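Home lab and hobby chemistry > Glassware and storage

White plastic combination racks, worth it or just shelf clutter?

tallowmere
Posted 12/08/2024
I've been meaning to sort out the glassware corner since June. At the moment my tubes live in a mug and my stirring rods live in a different mug, and I've now chipped two. Everybody keeps telling me to buy one of those white plastic racks with the different sized holes and the pegs along one edge for drying. Flarach do one, Wevis do one, and to my eye it's the same rack with a different sticker. Does anyone use theirs for what it's sold for? I have my doubts about a thing that claims to hold every tube ever made.

brackenfold
Got the Wevis. It holds tubes. Not sure what else you were hoping for. The small holes are handy for rods and pipettes, the big ones take the fat tubes, and the pegs are where mine dry overnight.

oddmorrow
The pegs are rubbish. I'll say it every time this comes up. A tube upside down on a peg keeps a ring of water where the lip sits, and you end up wiping it out with a bit of tissue anyway. Wooden rack, tubes upside down on a clean towel, done.

brackenfold
You're putting them on while they're still dripping. Shake them first.

oddmorrow
I do shake them. I've been washing tubes long enough to know how to shake one.

tallowmere
Can we leave the pegs for a minute. What I want to know is whether a glass rod sits properly in one of these or leans over and rattles about. That's how I chipped the last one.

quillhaven
Depends on the hole. A rod in a big hole flops to one side and a good knock sends it over. In the small ones it stands up well enough. I've got the Flarach, 80 holes according to the box, and my husband sat down with a cup of tea and made it 79. I wrote to the shop. No answer, naturally.

oddmorrow
And there you have it. If they can't count their own holes I wouldn't trust them on the sizes either.

pennywhin
Can I put in a word for just standing the rod in the beaker? That's what mine does all day. My beaker's a 200 mL and I can't remember the last time a rod went anywhere near a rack. The only snag is a tall rod in a small beaker, which will have the lot over if you catch it with your sleeve. Don't leave the beaker empty if the rod's a heavy one.

tallowmere
That's roughly how I ended up with the mugs.

saltmarrow
I've got the same sort of rack and I'd say it earns its space, with reservations. Mine sits on a black cloth so I can see clear glass against it. Do that whatever rack you buy, a glass rod on a white worktop is as good as invisible. The reservation is that it's light. Plastic, and not much of it, so you want a hand on it when you're pulling a tight tube out. Rack and beaker on the dark cover:
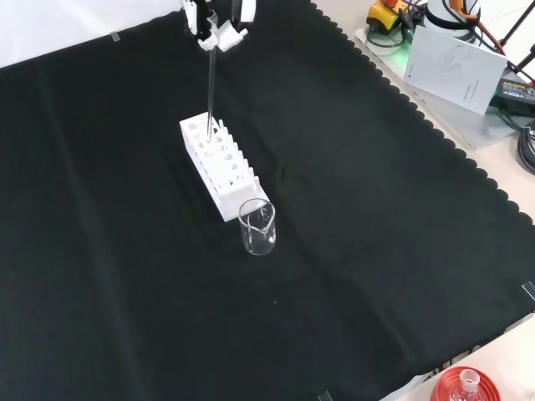
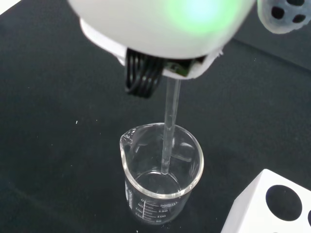
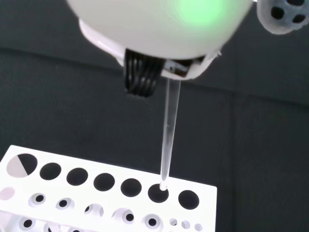
oddmorrow
Fine, but a cloth has wrinkles, and a wrinkle under a beaker is asking for a spill. I'd sooner have a dark tray. Vevitier sell a flat one, item 915 if they haven't changed the list again, and you can rinse it under the tap.

saltmarrow
Pull the cloth tight and tape it down. I've had no trouble.

quillhaven
I bought that tray. It bows in the middle if you put anything hot on it, so the beaker rocks. I went back to a tea towel.

brackenfold
Is there anything anybody here has bought and liked?

quillhaven
My Fu bottle brush. 50 washes and still has its bristles.

oddmorrow
Mine went bald.

tallowmere
Right. I'll get the Wevis because it's the one I can have this week, and the rods are going in the small holes. Still not convinced by the pegs. If I chip another one I'm going back to the mug - with a sock in the bottom this time.

pennywhin
Put the sock in now, it'll be a while before you get round to the rest of it.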